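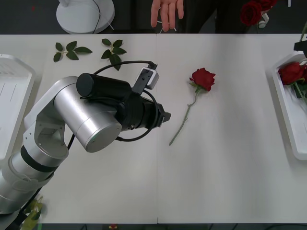 Liebe Förderinnen und Förderer, seit unserem letzten Bericht im Mai ist in der Robotik-AG so viel passiert, dass ich mir fest vorgenommen hatte, mich kurz zu fassen, und nun sind es doch wieder ein paar Seiten geworden. Das große Thema dieses Halbjahres heißt »Blumenladen«. Die Gruppe hat es sich selbst ausgesucht, nach einer ziemlich lebhaften Abstimmung, bei der das Sortieren von Schrauben haushoch verloren hat. Eine einzelne rote Rose liegt schräg auf dem weißen Tisch, der Greifer steht mit offenen Fingern kurz davor, und dann kommt der Moment, in dem alle den Atem anhalten: Fasst er den dünnen Stiel, oder schiebt er ihn nur vor sich her? Mit diesem Moment haben wir sehr viele Nachmittage verbracht, und ich darf Ihnen versichern, dass er auch beim hundertsten Mal nicht langweilig wird!

Stand der Arbeiten zum 18. November

Beantragt hatten wir bei der Mellari-Stiftung ein Halbjahr »Greifen lernen mit echten Dingen«. Gemeint war damit, dass die Jugendlichen von den Schaumstoffwürfeln wegkommen, mit denen wir in Cillstead angefangen haben, und sich an Gegenstände wagen, die sich biegen, rutschen oder kaputtgehen. Rosen tun alles drei, und zwar gern gleichzeitig. Der Stiel ist an jeder Stelle anders dick, die Blüte zieht ihn zu einer Seite, und wenn noch Blätter daran sitzen, weiß man nie so genau, was der Greifer zuerst zu fassen bekommt. Deshalb entfernen wir inzwischen vor einem Teil der Durchgänge die unteren Blätter (die abgezupften Zweige liegen dann gern noch den halben Nachmittag auf dem Tisch herum, ich räume sie meistens am Ende weg).

Seit den Sommerferien hat die Gruppe 711 Greifversuche gefahren und jeden davon im Protokollbuch vermerkt. Als gelungen zählt ein Versuch nur dann, wenn die Rose in der Ablageschale landet und der Stiel nicht geknickt ist. Darüber wurde lange gestritten, weil einige auch eine leicht geknickte Rose gelten lassen wollten. Die strengere Regel hat sich durchgesetzt, und ich bin im Nachhinein sehr froh darüber, denn an ihr haben die Jugendlichen mehr gelernt als an jedem Arbeitsblatt, das ich ihnen hätte hinlegen können. Nach dieser Regel waren in der ersten Phase 119 Versuche erfolgreich. Das klingt bescheiden, war für uns aber ein Grund, Kuchen mitzubringen.

In der zweiten Phase haben wir zunächst die Anfahrt geändert. Der Arm kommt jetzt flacher und deutlich langsamer an den Stiel heran und hält kurz an, bevor sich die Finger schließen. Die Idee stammt von zwei unserer Jüngsten, die beim Zuschauen bemerkt hatten, dass die Rose oft schon beim Anfahren angestoßen wurde und dann wegrollte. Außerdem haben wir die Schließkraft herabgesetzt. Da sind wir allerdings noch am Probieren: Was bei einem kräftigen Stiel gut hält, ist für einen dünnen schon zu viel, und gekaufte Rosen sind eben selten gleich. Eine saubere Auswertung der zweiten Phase reiche ich mit dem Abschlussbericht nach, die Tabellen sind noch nicht vollständig übertragen.

Die Gruppe

Derzeit kommen 20 Jugendliche regelmäßig, aufgeteilt auf zwei Nachmittage. Erfreulich ist, dass sich die Aufgaben nach und nach gemischt haben. Am Anfang wollten alle steuern und kaum jemand Protokoll führen. Inzwischen wechseln wir nach jeder Versuchsreihe, und wer gerade die Rosen auslegt, ist mindestens so gefragt wie die Person am Rechner, weil vom Auslegen so viel abhängt. Die älteren Teilnehmenden haben angefangen, den neuen die Grundlagen selbst zu erklären, in einer Sprache, die ich nicht immer verstehe, die aber offenbar bestens funktioniert.

Vorbereitung auf den Wettbewerb in Wovadport

Wir haben uns für den Schülerwettbewerb in Wovadport in der Kategorie »Handhabung empfindlicher Gegenstände« angemeldet. Gezeigt werden soll, wie ein kleiner Strauß Stiel für Stiel aus der einen Schale in die andere umgelegt wird. Einzelne Rosen von der freien Tischfläche aufzunehmen, ist dafür die Vorübung. Aus einem Bund heraus wird es schwieriger, weil sich die Blätter verhaken und man gern zwei Rosen auf einmal erwischt. Daran wollen wir bis zu den Ferien arbeiten.

Mittelverwendung

Von den bewilligten Mitteln haben wir bisher 200 Euro für Blumen ausgegeben. Die Gärtnerei Tichý überlässt uns dankenswerterweise auch Rosen, die nicht mehr in den Verkauf gehen, sonst wäre dieser Posten deutlich höher ausgefallen. Der Restbetrag ist für Ersatzfinger am Greifer und für die Fahrt nach Wovadport vorgesehen. Eine Verschiebung zwischen den Posten beantragen wir vorerst nicht.

Was uns noch fehlt, ist vor allem Zeit am Gerät. Falls es eine Möglichkeit gäbe, den Raum in Cillstead im neuen Jahr an einem dritten Nachmittag zu nutzen, würden wir uns riesig freuen. Und wenn Sie einmal zusehen möchten: Kommen Sie bitte einfach vorbei, wir freuen uns über jeden Besuch, und eine Rose zum Mitnehmen findet sich bestimmt.

Mit herzlichem Dank und vielen Grüßen aus der Werkstatt
die Leitung der Robotik-AG Cillstead

Weitere Beiträge
Zwischenbericht Mai: Abschied vom Schaumstoffwürfel
Wie wir unser Protokollbuch führen
Anmeldung für neue Teilnehmende
Packliste für Wovadport

Kommentare

rosenmutter_c
Bei uns zu Hause wird seit Wochen beim Abendessen über Stieldicken diskutiert. Danke für die viele Mühe, die Sie sich mit der Gruppe machen!

Werkbank
Habt ihr es mal mit weicheren Fingerauflagen versucht? Wir hatten bei Spargel ein ähnliches Problem und sind mit dünnem Silikon ganz gut gefahren.

Robotik-AG Cillstead
@Werkbank: Silikon steht auf der Liste, sobald die Ersatzfinger da sind. Über eure Erfahrungen mit dem Spargel würden wir sehr gern mehr hören, schreibt uns doch!

Diese Website verwendet Cookies, um Ihnen die bestmögliche Nutzung zu ermöglichen. Einstellungen | Ablehnen | Akzeptieren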